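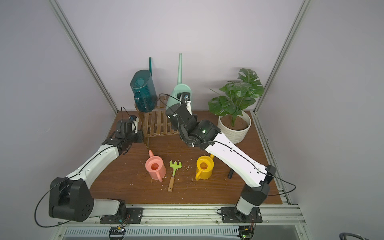 A reader wrote to me last month that a person with two windowsills does not need more than one watering can, and that I should give the others to a school. I thought about this comment for a few days. I think she is right about the need, but I am not giving away the cans.

For me each can has its own work. The dark teal one with the long narrow spout I like for pots that stand close together, because the water goes to the soil and the leaves stay dry. It lives on the brown slatted stand, on top, where I can take it with one hand. The mint green one has also a tall thin spout, and I use it for the plants on the high shelf in the kitchen. When I bought it I thought it was too pale and would look dirty after one week. It does not.

The small ones are toys, I admit it. Pink, yellow, and a little rake with a light green head and a wooden handle. I bought them in Wastov in February, at the shop Preden, which was closing its garden corner. The three together cost 70 in our money, less than a bag of good soil. The rake is useful when the top of the soil becomes hard like a biscuit. You scratch it a little before you water – only the top, not the roots.

Now the monstera. It is artificial, in a white ribbed pot with light brown soil, and it stands in the corner. I had two real ones before and both became yellow in that apartment, where the light was very poor. A plant which asks for nothing is restful to have near the others. I dust the leaves with a soft cloth, one by one, holding my other hand under the leaf. It takes me 17 minutes if the radio is on.

Small white bits get everywhere on the table when I work with pots, and I have stopped to fight with them every evening. I sweep in the morning, before coffee, with a dry brush. With a wet cloth they only travel to another place.

The slatted stand I can recommend to everybody. Air goes under the can and there is no ring left on the wood of the table. My old table had four such rings and I never could remove them.

Next time I want to write about soil for small pots, if I find my notes.

3,344 views
17 shares

3 comments

Workurora
I keep a fork from the kitchen for the hard soil. It works the same and the children don't take it.

Ó Dubhghaill
What do you do about the chalk inside a long spout? Mine is nearly closed.

Author
Warm water with vinegar, overnight, then I rinse it twice. For a very narrow spout I push a pipe cleaner through after.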